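**Small shelf on the table: keep it or lose it?**
Home & Shared Spaces > Storage and Dishes

**pinecrest_b**
25 Aug 2023

We have one long table that gets used for everything, and a small shelf lives in the middle of it. It's a wooden board on black wire legs. The idea was that bowls would go under it and cups and plates on top, so the rest of the table would be free.

What happens is that everything ends up beside it. Cups on both sides, plates down by the near edge, bowls wherever someone let go of them. The shelf itself mostly has nothing on it. I move things onto it at night and by the next afternoon they're off again.

The shelf is 22 inches long and has 8 inches of clearance underneath. I bought it from the Van Loon outlet and it can't go back. I'd like to decide whether to keep it on the table, put it in a cupboard, or get something with sides.

Cup, shelf, then the whole table:

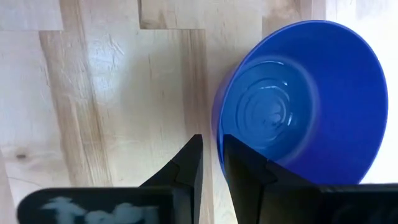
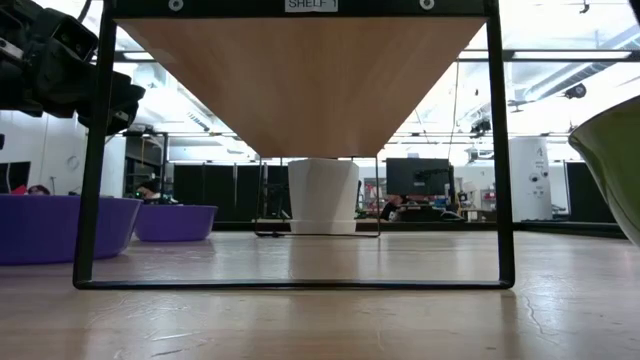
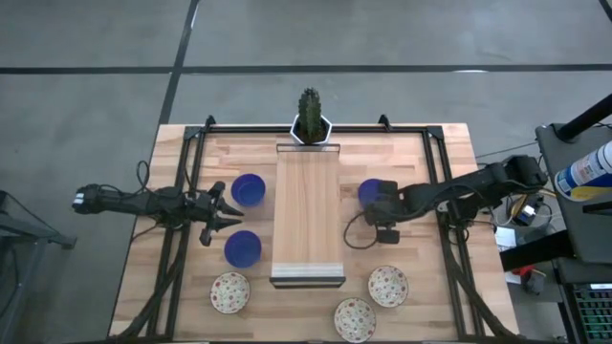

Other things that may matter. The table can't go against a wall. People come at it from more than one side, so a tall rack is out. I don't want hooks. Everything gets washed at a sink in the next room and carried over on a tray, and whoever carries the tray is supposed to put the dishes away. There are 2 cupboards in the sink room but one is full of paper goods.

I'm not attached to the shelf. I also don't want to buy a third thing to solve a problem caused by the second thing.

---

**dormer_window**
Posts: 1484

Keep the shelf, move it. The middle of the table is the worst place for it. A person with a tray sets the tray down at the nearest edge, unloads at arm's length, and leaves. Your shelf has to be within that arm's length or it won't get used.

Turn it so the long side faces whoever brings the tray and slide it toward that edge. Leave enough table in front for the tray to sit flat.

---

**saltbox77**

I'd get rid of it. An open shelf on a table is a second table with less room on it. You already have to wipe under it and around the legs, and those legs have a bottom bar that sits right on the wood. Crumbs collect along that bar. I had a similar one from Matow and I was lifting it every day to clean.

Put the dishes in the cupboard and the paper goods somewhere else. Paper goods don't need to be next to a sink and are probably better off away from one.

---

**pinecrest_b**

The paper goods thing is fair. They were put there before we had dishes at all.

On the crumbs, yes. I've been going along the bar with a damp cloth and it's annoying but it only takes a minute.

---

**greta_in_the_garage**

What's the plant doing in there? In the second picture you look through the shelf and there's the white pot. That spot is where I'd want to be putting bowls in from the far side. It's a nice cactus. Give it a windowsill.

The purple bowls are the first thing I'd sort out. If they nest, stack them, put the stack under the board, and you get that whole left side back.

---

**pinecrest_b**

They nest. The green one doesn't fit with them, it has a different curve and sits crooked, so people leave it out and then they leave the others out too.

The cactus was there before the shelf. I can move it but someone will object.

---

**dormer_window**
Posts: 1484

Then the green bowl goes on top of the shelf by itself with fruit in it, and it stops being part of the bowl pile. That's how I'd handle anything that won't stack.

Disagree with saltbox77 on the cupboard. Once cups are behind a door in another room, people take one, bring it to the table, and it stays on the table. You'd have the same cups out and a half empty cupboard.

---

**saltbox77**

They're staying on the table now, with the shelf. At least a cupboard means there's a place they're supposed to be. Right now "on the table" and "put away" are the same thing from the tray person's point of view.

---

**millrace**

I think you're both skipping the label. It says SHELF 1. Is there a SHELF 2? If I walked up with a tray, that label would tell me nothing about what goes there. Change it to CUPS or BOWLS and see what happens before you move any furniture.

We did this at the Sketum studio with masking tape. Wrote the name of the thing right on the edge where it goes. I wouldn't say it was perfect but I stopped finding mugs in the paint rack.

---

**pinecrest_b**

No shelf 2. There was going to be one, so I numbered the first. I like the tape idea and it costs nothing.

---

**greta_in_the_garage**

Tape is fine for a month and then it looks terrible. Try it with tape, and if it works make a proper label the same size as the one on there now.

Also watch what you put on top. Cups up there are okay. I wouldn't put plates on a board that people reach across, especially ones with a pattern you can't replace. Are those the little red and green flowers? My aunt had something close to that and they chipped if you looked at them.

---

**pinecrest_b**

Yes, the flowered ones. They came from a secondhand place in Tatel and I haven't seen more. They can go under the board at one end, with the bowls at the other. Cups on top.

---

**millrace**

With those blue cups, do you store them upside down? Raised rings in the bottom like that hold onto coffee if they don't get scrubbed. And upside down on bare wood traps water under the rim. I'd put a thin mat on the board if they come off the tray damp.

---

**pinecrest_b**

Right side up so far. I use a bottle brush for the rings. A mat is a good idea, there's a spare drawer liner I can cut down.

Plan for now: shelf goes near the tray edge, tape labels, bowls and plates below, cups above on the mat, green bowl for fruit. Paper goods move out of the cupboard either way. If it's all over the table again in two weeks I'll do what saltbox77 says and use the cupboard.

---

**saltbox77**

Fine by me. Clear the cupboard first though, or you won't have it ready.

---

**dormer_window**
Posts: 1484

Measure the stack before you cut the liner. With the purple bowls nested plus the plates beside them you may be tighter lengthwise than you think, and the legs lean, so you lose a little at each end.

---

**pinecrest_b**

Measured. They fit with a hand's width between them. Cactus is still under discussion.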